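Ticket 3017
Queue: Floor robots / Site rules and safe practice
Product: Mestberg floor unit, Dreden base software
Site: Melska
Priority: Normal
Status: Resolved, rule change pending
Opened: November 27, 2023

Summary
Unit stops in mid-route with a drive current fault. Site asks whether the stop threshold can be raised. Request declined. Cause traced to thin cords at floor level and to a gap in the site floor rules.

Reported behavior
The unit leaves its dock, completes the first part of the route, then halts with the left drive wheel locked out. The fault clears on a manual restart and returns on a later pass. The site had restarted the unit several times before opening the ticket. No damage to the unit reported. The site's own note reads: "Nothing in the way, floor is clear, sensor must be too sensitive."

Environment
Domestic-style test rooms, hard floor, overhead lighting. Route passes desks and low furniture. Drive current stop set to the delivered value. Obstacle sensing on, cliff sensing on. Floor rules in use: the Mostyn sheet, June revision.

Log, entry 1
Pulled the fault record. Drive current on the left wheel climbs over 500 ms and then crosses the stop limit. A hard collision gives a sharp step, and a bad motor connector gives noise on both sides of the limit. A steady climb is typical of something winding onto the axle. Asked the site to lift the unit and check the left wheel.

Log, entry 2
Site reports a short length of thread on the axle, removed by hand with the power off. Unit ran one full route after that. Fault returned on the next one. Ticket kept open.

Log, entry 3
Site asks again to raise the stop threshold. Declined. The threshold is a protective setting, and the site rules do not allow it to be changed to get past a recurring fault. With a higher limit the wheel would pull longer before stopping, and whatever is on the other end of the cord gets pulled with it. That may be a lamp, a power strip or a person.

Log, entry 4
Asked for a view of the floor during ordinary use of the room, taken from standing or sitting height, with no tidying beforehand. 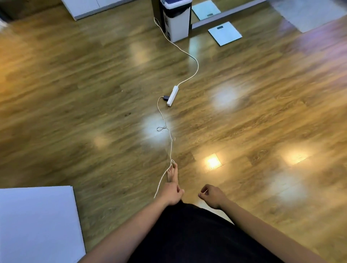 Floor check, Melska. White string at foot and hand, running up to the power strip. Power cord continues to the bin by the desk or table frame.

Log, entry 5
Findings from the floor check, in order of concern for the unit:

String. Thin, lies flat for most of its length, with one small tangled loop. Well under the height the forward sensor can pick up. This is the same class of object as the thread found on the axle, though we can't say it is the same item.

Power cord. Loose across open floor in a wide S. The unit can climb a cord of this kind at a right angle. At a shallow angle it tends to follow the cord and drag it.

Glass scales. Two on the floor, one partly under the frame. Low and smooth. The unit may mount the edge and lose grip.

Reflections. Several bright patches on the floor from the ceiling lights. Not linked to this fault, but noted for the cliff sensor.

Person on the floor. A bare foot is on the floor and both hands are close above it, in reach of the drive wheels. The Mostyn sheet covers people walking through the area. It doesn't cover people sitting in it.

Log, entry 6
Compared the findings with the June sheet. The only rule on cords is "Keep walkways free of cables." The site read this as applying to walkways alone, which is a fair reading. No minimum object height is given, and string is not mentioned.

Actions for the site, effective now
1. Unit stays docked with motion disabled while anyone is seated or kneeling on the floor in the route area.
2. Cords are routed along the wall or fixed to furniture. Keep 30 cm clear on each side of the route.
3. String, thread and loose cord ends are picked up before each run.
4. Scales and other low, smooth items go off the floor or inside a marked no-go zone.
5. After any drive current stop, power off, check both axles, then restart. A second stop in the same run ends the run.
6. Protective thresholds stay at the delivered value. Changes go through this queue.

Verification
Site ran 175 passes under the new rules with the threshold unchanged. No drive current stops. One cliff sensor warning near a bright patch — moved to a separate ticket.

Resolution
Closed as environment, no hardware fault. Proposed text for the Mostyn sheet sent for review: add seated persons, add thin cords by name, replace "walkways" with "route area." The Melska site keeps the six actions above in force until the next revision is issued.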